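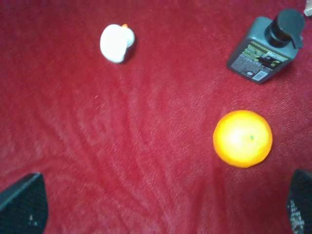 Keeping a shared table in order: a conversation with the household skills tutor at Gonville

Published 9th February

The household skills course at the Gonville centre has run since August and is open to residents of Urkholm and the surrounding villages. Its first unit concerns the table: how it is covered, what is permitted to remain on it and where each article is returned after use. The tutor responsible for the unit agreed to discuss it for this newsletter.

Asked why a course in housekeeping should start with a tablecloth, the tutor replied that the cloth determines everything placed upon it. "People bring a cloth out of the cupboard, put it down and begin setting things on top. By the end of the morning the creases are fixed under a bottle or a bowl, and somebody has to lift everything off again. I would sooner they spent two minutes on it at the start."

The centre uses red cloths throughout. The tutor acknowledged that the choice has drawbacks. Lint shows readily on red, particularly where the fabric has a pile, and learners are taught to brush in one direction only. "I was in favour of grey, I must say. But the red had been bought, and small pale things are very easy to find on it, so I have come round."

The exercise itself is plain. A few articles of different kinds are set out and the learner is asked to decide what belongs together. At present these include an orange, a dark grey bottle with a pump-style cap, a light blue plastic bowl, a small white toy duck and a clear bag of something dry and crumbly. 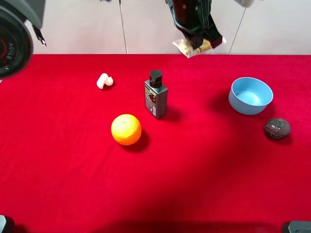
The bowl, in the tutor's account, causes the most discussion. "Nearly everyone wants to put the orange in it, and that is perfectly sensible. Then they look at the duck and put that in as well, and then the bowl has become a place for anything without a home. We talk about that at some length." The recommended practice is to keep food in the bowl and to find the toy a box or shelf of its own.

Bags of dry food are treated separately. The course notes, prepared with the Dawber housing association, advise that an opened bag be emptied into a lidded tub and the tub labelled. Learners are given a 500 ml tub for the purpose. Pump bottles go back to the sink or the bathroom shelf and are not kept beside food.

Each group has 8 places, and the unit is taught over 11 sessions - a figure the tutor considers generous for the table alone, though not for the cupboards that follow. A second group will meet in the Zurna room once the new shelving has been fitted. Applications should be made at the front office, where copies of the course notes are also available.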